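Cudotine Trajectory Tools
Version 2 – Software for hand-held gripper demonstrations

Overview
Cudotine Trajectory Tools is a software package for laboratories and integrators that teach manipulation tasks by demonstration. It takes the video and motion data recorded with hand-held grippers and prepares them for policy training or direct replay on a robot arm. The package is developed and maintained by Totach.

Marker and pose processing
The perception module detects square fiducial markers, estimates the pose of each gripper and places every device in one shared coordinate system. Sessions with several operators in the same room are supported. Each gripper is registered under its own marker, and the software keeps the recorded paths separate throughout processing.

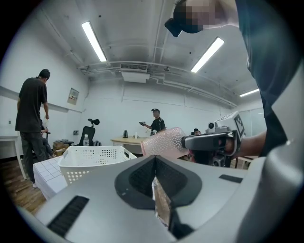

Where a marker is hidden for a short time, the module fills the gap from the device's own motion data. Longer gaps are flagged for review – they are never filled without notice to the user. Up to 10 devices may be registered in a single session.

Planning and replay
Approved recordings are passed to the Ravn planner, which checks each path against the joint limits and reach of the selected arm. Paths that cannot be followed are returned with the time at which the limit was exceeded.

Technical data
Devices per session: 10
Maximum recording length: 300 seconds
Export: joint paths, gripper poses, jaw opening, synchronized video
Operation: workstation or local server
Order number: 227

Licensing
Licenses are issued per site and include access to the Wullby support portal. Educational institutions may apply for a reduced rate. Requests for a quotation should state the number of workstations and the model of arm in use.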